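Last updated 22/04/2026

Linen Room and Folding Area: Inspection Checklist with Comments
Fuststead Residence, Oakley Wing
Inspected by: Pui-shan Tai
Received by: Mandla Engelbrecht

Ratings: S = satisfactory. A = attention needed. N = not inspected on this visit.

1. Access and floor

1.1 Doorway and aisle clear to full width. S
1.2 Floor dry, free of lint and loose packaging. A
Comment: Lint has collected behind the second shelving unit. The unit must be pulled forward for cleaning and returned to its floor marks.
1.3 Carts parked with brakes on. S
1.4 Emergency exit sign lit. S

2. Shelving and storage

2.1 Shelves fixed to the wall and level. S
2.2 Nothing stored within 17 inches of the ceiling. A
Comment: Spare blankets on the top shelf of Bay 4 exceed the limit. Move to Bay 6.
2.3 Shelf labels present and readable. S
2.4 Clean and soiled linen kept apart. S
Comment: The soiled linen bins now have lids, as requested at the previous inspection.
2.5 Stock record agrees with shelf count. A
Comment: The record shows 100 bath towels in Bay 2. The shelf held 56. Wing-sze Liu is to check whether the balance was issued to the upper floor without a slip.

3. Dryers and electrical

3.1 Lint screens cleaned and initialed daily. S
3.2 Dryer vent hose free of kinks and damage. S
3.3 Outlets and plugs undamaged. S
3.4 Exhaust duct cleaned within the past year. N
Comment: The contractor, Ollier, holds the certificate. A copy is to be placed in the binder. The quoted price of $2,850 for duct replacement is a separate matter and does not affect this rating.

4. Folding surfaces

4.1 Tabletop covered with a clean sheet before use. S
Comment: A patterned sheet is acceptable if it is pale enough to show stains and stray threads.
4.2 Cover lies flat, with no edge hanging where it may be caught. S
4.3 One item being folded at a time. S

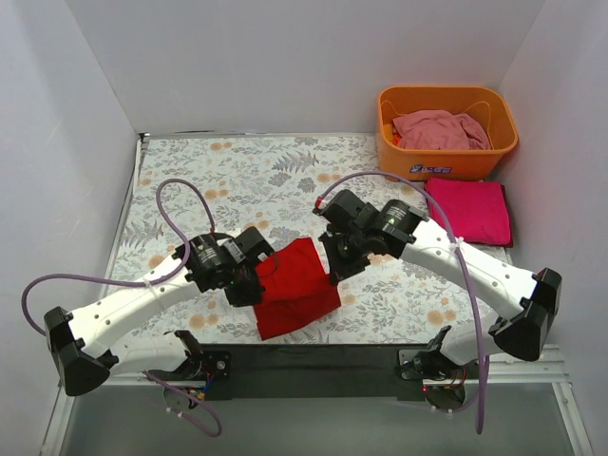

4.4 Strong colors folded separately from whites. S
Comment: Red items are to be kept apart until they have been washed three times. Staff should record each wash on the card in the binder.
4.5 Corners brought together before the final fold. A
Comment: Several finished napkins in Bay 3 had uneven corners. They should be opened, smoothed by hand from the center outward, and folded again.
4.6 Cover changed at the end of each shift. S

5. Records and follow-up

5.1 Previous inspection report on file. S
5.2 Items rated A to be corrected by the end of April. Mandla Engelbrecht will sign for each correction.
5.3 Item 3.4 to be rated once the certificate has been received.

Comments (3)

Takeshi Ebihara
Does 4.4 apply to the red table runners as well as the napkins? They are washed on a different cycle and have no card.

Pui-shan Tai
It applies to all red items. Please start a card for the runners.

Pin-yu Kao
Bay 4 blankets have been moved. Bay 6 is now full, so the next delivery will need another location.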